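Ticket 500-39: Galora dishwasher stops mid-cycle and won't drain
Status: Open, waiting on customer
Category: Kitchen appliances / Drainage
Priority: Normal

Opened by customer, 7:58 am

Good morning, and thank you in advance for reading all of this, because I know I tend to go on. We have a Galora dishwasher, the narrow one with the buttons along the top of the door, and it has been a lovely machine for us up to now. Since July it has been stopping partway through the normal cycle. The light for "rinse" blinks, the display says 39, and when I open the door there's a good inch of gray water sitting in the bottom with the glasses looking down at it.

I've done what the booklet says. I took out the round filter and scrubbed it with an old toothbrush (there was a cherry pit in there, and a piece of label from a jam jar). I ran it empty on the hot cycle. It got all the way through that time and I was so pleased I told my sister on the phone, and then the very next evening it stopped again with a full load of supper dishes in it.

The booklet has a page of codes but it goes from 30 straight to 50, so I'd be grateful to know what 39 means.

Support reply, 9:20 am

Thank you for such a thorough write-up, it saves us both some back and forth. Code 39 means the machine tried to drain, gave itself 2 minutes, and still found water. It doesn't say why, I'm sorry to say. On this model the usual places are the filter, the drain hose, and the little flap behind the pump cover.

Would you look at the hose where it runs under the sink? It should rise up high under the counter before it comes down to the drain. If it has slipped and is lying along the cabinet floor, dirty water can run back into the tub. Please also check whether it's pinched behind the trash can or a stack of pans.

Customer, 11:45 am

I had everything out from under the sink and all over the kitchen table, and my goodness, the things a person keeps. Two bottles of the same silver polish! The hose had come off its hook and was lying flat, just like you said, so I've hung it back up and tied it with garden twine for now. I ran the short cycle and it drained. Then I ran the normal cycle and it stopped at 39 again.
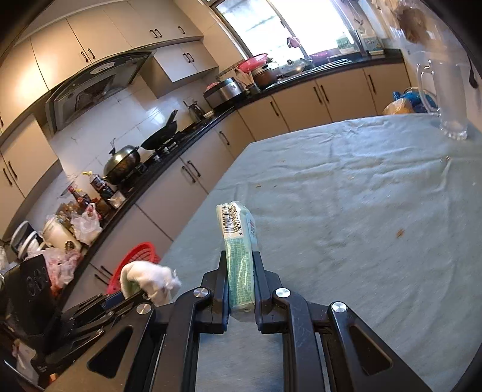 Villalobos: I had this same code on mine for most of a winter and it was the flap. Sorry to jump into your ticket, but the hose fix helped me for one load too and then it came right back. There was a sliver of glass holding the flap open. Wear gloves when you go in there.

Support reply, 1:10 pm

Thanks for adding that, and the advice about gloves is good. To get at the flap, please turn the dishwasher off at the breaker first, then sponge out the standing water. Lift out the filter. The pump cover is to the right of the hole and pulls up toward you, with a bit of stubbornness. The flap underneath should swing freely and fall shut on its own.

If it's cracked or won't close, the replacement is sold as the Fusix drain flap kit, and it fits every narrow model. Please don't force the old one.

Customer, 4:35 pm

Breaker off, water out, gloves on. The cover took me three tries and a butter knife. The flap moves, but it hangs open a little on one side and there's a nick in the rubber. I've ordered the kit from the Jirkton store and they say it will be here next week. Could you keep this open until then? I'll be washing by hand in the meantime, which my mother did all her life and never complained.

Support reply, 4:50 pm

Of course, I've set it to waiting. When the kit comes, press the new flap in until it clicks on both sides, then run a rinse with nothing in the racks before you trust it with supper dishes. Let me know what the display says.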